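About Plorkbridge Football Club

Posted July 2, 2019 by Club Office

Plorkbridge Football Club is a members' club providing football for adults and young people in Plorkbridge and the surrounding villages. The club has 300 registered players and enters sides in the Cirel League at senior, reserve and junior level. The first team finished last season in second place and will again compete in the upper division. 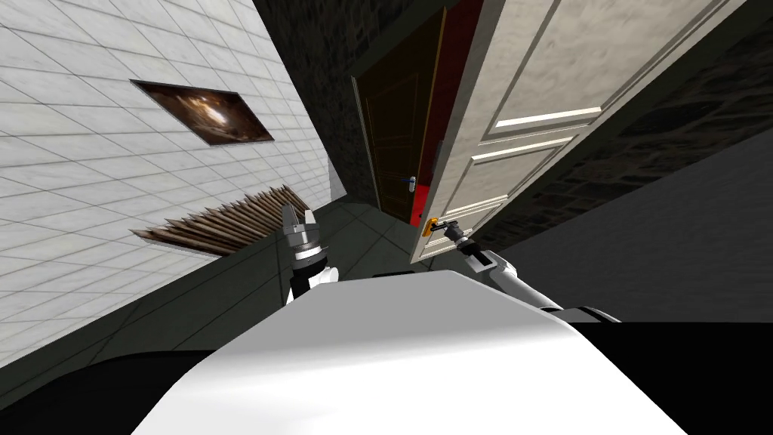
The club is owned by its members, each of whom holds one vote at the annual general meeting in March. Membership is open to any person aged 16 or over, whether or not they play. Day-to-day business is conducted from the clubhouse on Serra Road, where the interior has white wall tiles and a dark tiled floor throughout the entrance area - a framed picture hangs on the wall there. Visiting teams are asked to report to the office on arrival.

Home matches are played at the Skison Ground, which has a capacity of 1,000. The main pitch is reserved for senior and reserve fixtures, with junior matches played on the two smaller pitches behind the east terrace. Admission to first team league matches is charged at the gate. Junior and reserve matches are free to attend.

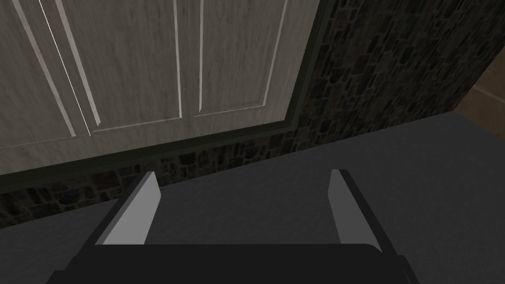

Panelled door, Serra Road clubhouse.

The junior section accepts players from the age of six. All coaches hold a recognised qualification and are subject to the checks required by the league. Training takes place on weekday evenings during the season, and places are limited to 20 in each age group.

Enquiries concerning membership, fixtures or ground hire should be made in writing to the club office.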